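Folding Screens and Covered Tables: Gallery 2

Tabletop coverings and room dividers, Pruitt workroom. Posted November 30, 2020

This gallery continues the set begun in April and covers the felt-type table covering in dark teal-blue, together with the five-panel folding screen that stands behind it. Gallery 1 dealt with bare tops and painted backdrops and is still available from the index page.

The covering has a short, fibrous nap. Under even light the color is consistent, with a faint mottling that becomes visible at close range. Light specks show up readily on a surface this dark. A lint roller takes most of them off. A stiff brush should be avoided on felt, as it raises the fibers and leaves the surface looking worn at the edges first.

Packaged goods are a useful test for any table covering. Cartons have hard corners, sachets lie almost flat, and bottles and tubes roll on a hard top. On a napped surface a tube laid at an angle will generally hold its position, and a small sachet does not slide when its neighbor is moved. The drawback is with tall, narrow items, which stand less firmly on a soft base than on a bare one. Where an item has to stand, choose the one with the widest foot, or place a thin card under it.

Color was the other point of interest. Blue packaging on a teal-blue ground gives low contrast, and the shape of a carton has to be read from its printing and its edges. Red separates from the same ground at once, even in small areas.

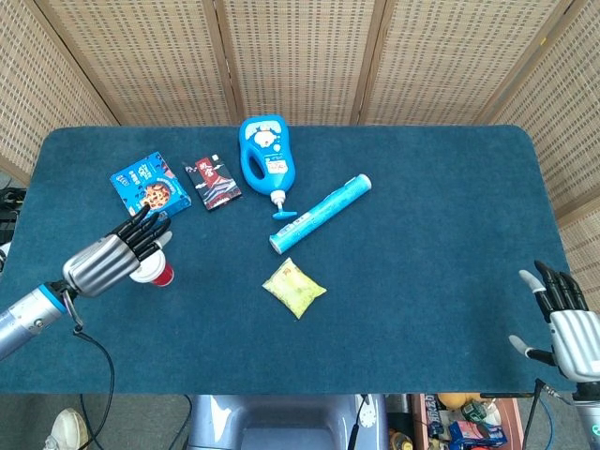

Rounded corners on the covered table. The blue snack carton is at an angle near the back left, with a small black-and-red sachet to its right and the light-blue pump bottle on its side.

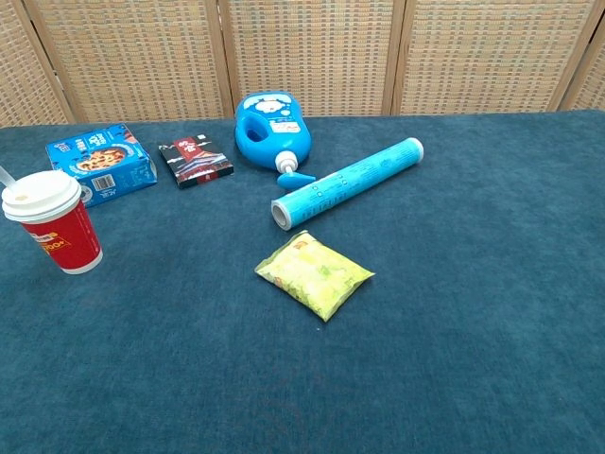
Red paper cup with white lid, upright, slightly in front of the blue carton. Basket-weave panels behind.

Text and layout: Elvira Carhuamaca
Screens and coverings: Yhon Chávez

Notes on the screen

The screen is listed in our records as the Numilgate pattern. It has five woven panels in pale tan and beige, each held between wooden posts. The weave is a dense check. From across the room it reads as a single flat tone; from the table it reads as a pattern, and printed packaging placed directly against it can look busy. Leaving a strip of plain covering between the goods and the far edge of the table helps with this.

A folding screen stands only because it is folded. Opened to a straight line it will tip. Keep a shallow angle at each hinge, and let the end panels come forward so that the run curves around the back and sides of the table. The curve also blocks side light, which matters if glossy cartons are going to be looked at closely. On an uneven floor the bottom edges of the panels will not line up exactly with the table. Shims under the posts will correct it.

Notes on the covering

Cut the material to allow 10 inches of overhang on each side for a loose cover. For a fixed cover, 2 inches turned under and stapled is enough. Rounded corners need relief cuts on the underside or the material will bunch. Pruitt cuts these before stapling; Zomudum, who supplied the material, recommends stapling the straight sides first and cutting afterward. Both methods have given flat corners here.

Cups should be lidded before they go on the felt. Sugar drinks leave a stiff patch that survives blotting, and the dye may lift if the area is scrubbed. Blot with cold water, let it dry flat, then brush lightly with a soft cloth in one direction.

Storage: roll the covering on a tube, nap side out. Folding leaves a crease that steam only partly removes. Screens are stored closed and upright, with a sheet of paper between each pair of panels so the weave does not catch.

The next gallery covers the Prarstead screen, a three-panel type with a looser weave, on a gray covering. Swatches of the teal-blue are kept at the Pruitt front desk. Ask for number 110. Number 40, listed in Gallery 1 as the nearest match, is a greener shade and has been withdrawn.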